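2021-08-03
By Chandrasekhar Devadiga

I went over to Brumedell to ask Poduval about the fault that had everybody there grumbling, and we ended up talking next to the toy kitchen where the arm does its block-and-pot work.
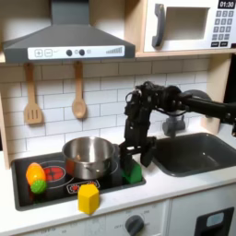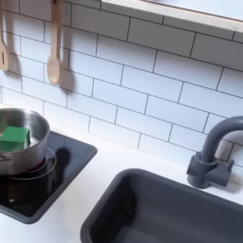
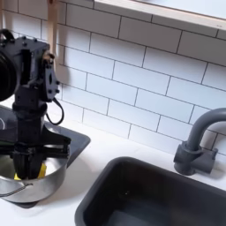 What went wrong

"It let go too early," Poduval told me. "The arm would be on its way to the pot and the fingers just opened!" It did that 114 times in 3,064 tries (I made him repeat the number). The culprit was a worn wire in the wrist, and it had been acting up since January.

Did anyone get hurt? "No, but I had my hand in there once," he said, and he didn't look happy about it. Now they hit the stop button before reaching in. The new wire is on order.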